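Gingham tablecloth

A gingham tablecloth is a checked table cover in white and one color. Makers sell the plastic kind as "wipe-clean" and "stay-flat." The first claim is fair. The second is doubtful, as most sheets keep some wrinkles.

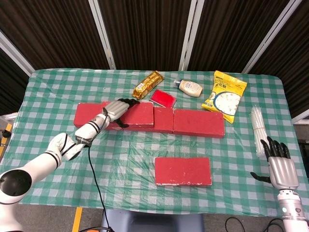
Grgić, household goods editor, Fanside

Green-and-white plastic gingham has a gloss that shows every ripple. Red bricks are sometimes set on it, and chipped ones may scratch. Zetham rates its cloth for 6 years of use, but no test has been published to support this.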